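Thin cables across a carpeted floor in a shared activity room: what is acceptable?

Skirkville Community Help > Buildings and Rooms > Floors and Floor Coverings
Posted 6/11/20 by Ekent Hall Office

Our office manages a carpeted activity room that is booked by several groups during the week. The room was laid out some years ago with all of its wall outlets on one long side. As a result, groups that work in the middle of the floor run thin cables from the wall across the open carpet, and the cables stay there for the length of the booking and occasionally overnight.

We have been asked to put a written rule in our booking terms before the next schedule is issued. The present terms say only that "cords must be kept tidy," and the groups have read that sentence in very different ways. One group coils everything against the wall. Another used duct tape in March, and the tape left a gray, sticky band in the pile that our cleaning contractor has not been able to remove in two visits.

We would be grateful for guidance on the following points. May thin cables be left loose on carpet during a session, provided that the people in the room know they are there? Is there a tape that holds on carpet and comes away cleanly? Would a cover be preferable, and if so, of what type? One member of our office has proposed passing the cables beneath the carpet at the seam, and we would like to know whether this is permitted. Finally, any advice on removing the existing tape residue would be welcome.

The carpet is a low loop pile, glued down. The longest run from the wall to the middle of the floor is 12 feet. We cannot add floor outlets this year.

Tameseo Rooms Desk

Please do not run anything beneath the carpet. Power cords and extension cords should never be covered by carpet or rugs, as heat builds up around them and damage goes unseen. Lifting the seam of a glued carpet will also leave you with a raised edge, and that is a trip hazard of its own.

Use a cord cover made for carpet. Ours are fabric strips with hook material along both long edges, and they grip a loop pile without adhesive. They do not grip every carpet, so buy one short piece and test it before ordering the full length.

Duct tape should be prohibited in the terms by name.

Cisternas Center, Facilities Section

The previous reply is correct with regard to running cables under the carpet, and we will not repeat it. We would add some detail on the remaining points, as our center looks after 19 carpeted rooms and revised its own wording on this subject last year.

On loose cables. Our terms draw a line between a cable inside a working area and a cable that crosses a walking path. Within the working area, a low-voltage or data cable may lie loose on the carpet while the people using it are present. Once it crosses the path to a door, a storage closet or a seating area, it must be covered or routed elsewhere. The group making the booking is responsible for this, and the person who opens the room for them is asked to check it. We do not permit any cable to remain on the floor overnight. This last rule met with some resistance, but our vacuum cleaner had by then taken in the end of a data cable and required a new brush roller.

On routing. Before purchasing anything, it is worth asking each group whether its working area could be moved closer to the outlets. In several of our rooms the center of the floor was used from habit, and turning the layout by a quarter removed the crossing altogether. Where this cannot be done, the cable should follow the wall for as far as possible and then cross at a right angle by the shortest line. A cable that wanders over the carpet in wide curves is harder to see and more likely to catch a foot or a caster. Leave enough slack at the working end that nobody pulls the plug by moving a step away, and gather that slack in a flat loop with a hook-and-loop tie.

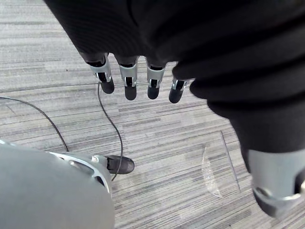 On color. Black cables show up well on some carpets and poorly on others, and the lighting in the evening may differ a good deal from that at noon. Have a person stand in the doorway at the hour when the room is normally used. If the line of the cable cannot be followed from there, a brightly colored cover should be used even for a short crossing.

On tape. Gaffer tape is the only kind that we allow, and only for a single session. It is a cloth tape and is not the same product as duct tape, although the two are often confused at the store. Press it down by hand without rubbing it into the pile. To remove it, pull it back slowly at a low angle — lifting it straight up may draw out loops. We do not use it on carpet that has been cleaned in the past few days. Please test it first in a corner.

On covers. The fabric type named above has served us well for thin cables. For thicker power cords, or where carts pass, a rubber or plastic channel with sloped sides is better. Check that the channel is wide enough for the cables you have, and do not put a power cord and a data cable in the same slot unless the cover has separate compartments. Channels are heavy and ours are cut to no more than 6 feet for that reason, with the pieces placed end to end.

On the residue. Lay a paper towel over the band and place a plastic bag of ice on it for 30 minutes, then scrape gently with the edge of a spoon. Whatever remains may be treated with a small amount of a citrus-based adhesive remover, applied to a white cloth and never poured on the carpet. The backing and the glue beneath it can be loosened by solvent, so work in small patches and blot between them. Rinse with a damp cloth and let the area dry before anyone walks on it. Older residue may need the treatment twice. A faint shadow can remain where dirt has already worked into the loops, and this is a matter for the cleaning contractor.

The wording in our own booking terms is as follows, and you are welcome to adapt it:

"Cables may be placed on the carpet only during the booked session. Any cable crossing a walking path must be covered with a cover approved by the office. Cables may not be placed under carpet or mats. Duct tape and packing tape may not be used on any floor. All cables must be lifted, coiled and removed from the floor before the room is locked."

Ekent Hall Office

Thank you for both replies. We have ordered one short fabric cover as a test piece and will place the proposed wording before our board. The ice has lifted most of the residue nearest the door; the remainder will be treated next week.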